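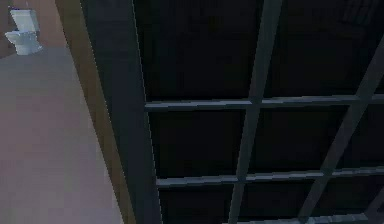
What should a small team buy first, the arm or the computer? We bought the computer — most of our practice happens in simulation, and the arm from Hanton can wait until February.

Our bathroom tidying task needs a spray bottle, a pump bottle and a toilet with a flat tank lid. Buying the bottles for the real setup comes to $31, and we have set aside $80 for spare fingertips, which we expect to go through rather happily!

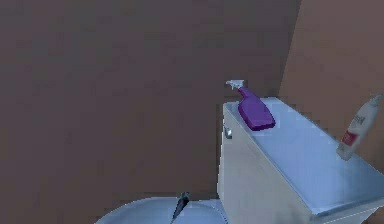

Daranee Kongkaew felt that 80 was too little, and asked us to price a second set from Durnard before we order anything. We have added $57 for that.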